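Wool care, a thread. Most of what goes wrong with a knit goes wrong in the first wash, and most of that is agitation. Water temperature gets the blame. 1/
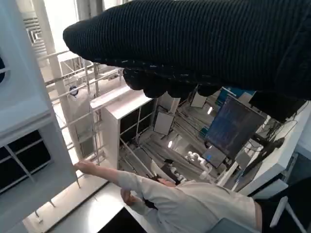
Navy rib knit, lighter flecks along the hem.

2/ Felting needs three things: moisture, movement, and fibers with raised scales. Heat speeds it up. A still soak in warm water does far less damage than a cold cycle with a fast drum.

3/ Keep the wash and the rinse at the same temperature. I use 70 °F for both. A big jump between the two, with handling in the middle, is where sleeves get short.

4/ Detergent: no protease. Wool is protein, and protease is sold to break down protein stains. Read the ingredient list, not the front of the bottle. "Gentle" has no fixed meaning.

5/ Soak for 17 minutes. I settled on that after a long back and forth with Birgit Engelhardt, who ran a finishing room for years. Her position is that past 20 you are only moving loose dye around.

6/ Spin speed. Hand wringing stretches rib badly, so I do use the machine for this step - spin only, 300 rpm, sweater folded inside a mesh bag. Check that your model doesn't add a rinse to "spin only." Mine did until I changed a setting.

7/ Dry flat. Measure chest width and body length before washing, write them down, and block back to those numbers. Rib pulls in when wet, so ease it out sideways first and then set the length.

8/ Pilling is a separate problem. Short fibers work loose, tangle, and stay anchored by a few long ones. A softer yarn with less twist will pill more, and price tells you very little about it.

9/ Comb or shaver? Comb for fine gauge, shaver for heavy rib, with the fabric supported flat. Never shave over a seam.

10/ Storage: fold, don't hang. A heavy sweater on a hanger grows at the shoulders. I go through the whole stack every August and shake each piece out, which also disturbs moth larvae.

11/ Cedar is weak against moths once the oil fades. Freezing works if the piece is sealed and left in long enough. I give it two weeks.

12/ Peadar Brophy asked about superwash. Different rules. The scales are coated or stripped, so it resists felting but grows when wet. Support it when you lift it and expect to block it shorter.

13/ Mending next time. Imke Hamann has sent me her notes on re-knitting cuffs and I am still working through them.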